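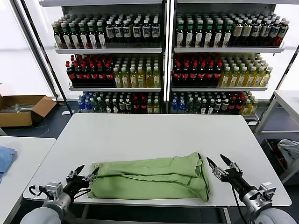
Page last changed: Wed 19 March

By Anneli Vuorinen and Loïc Vidal
Print this chapter | E-mail this chapter

Chapter 2
Dose, Concentration and Time

A tablet is swallowed, and some hours later the drug in it is gone from the blood. This chapter is concerned with what happens in between. The questions are simple to ask: how much of the dose reaches the bloodstream, where it goes from there, and how fast the body gets rid of it.

We start with a single dose and a single compartment. In this model the body is treated as one well-mixed volume, and the drug leaves it at a rate that depends on how much is still present. Real patients are more complicated, but many drugs follow the model closely enough for it to be useful when choosing a dose.

Two terms need to be clear before you go on. Clearance is the volume of blood or plasma freed of drug per unit of time. Volume of distribution is the volume that would be needed to hold all the drug in the body at the concentration measured in plasma. It is a calculated quantity and can be much larger than the body itself — students often stumble on this, so read Section 2.3 twice.

The worked problems use the Feltville data set, which holds 3,697 plasma samples from 42 adults given one oral dose. An earlier printing used 3,723 samples. The difference comes from duplicate entries, removed last May, and the answers at the back have been corrected to match.

You will need logarithms and the slope of a straight line. Calculus is used only in the boxed sections, which can be skipped on a first reading.

2.1 The plasma concentration curve

Draw concentration on the vertical axis and time on the horizontal axis. After an oral dose the curve rises, reaches a peak and falls. At the peak, drug is entering the blood exactly as fast as it is leaving.

Related items
Chapter 1: What a Model Is For
Chapter 3: Repeated Doses and Steady State
Case study: The Ait Brahim kidney clinic
Problem set: Falamov tablets, fasting and fed
Software notes: Plotting curves in Postard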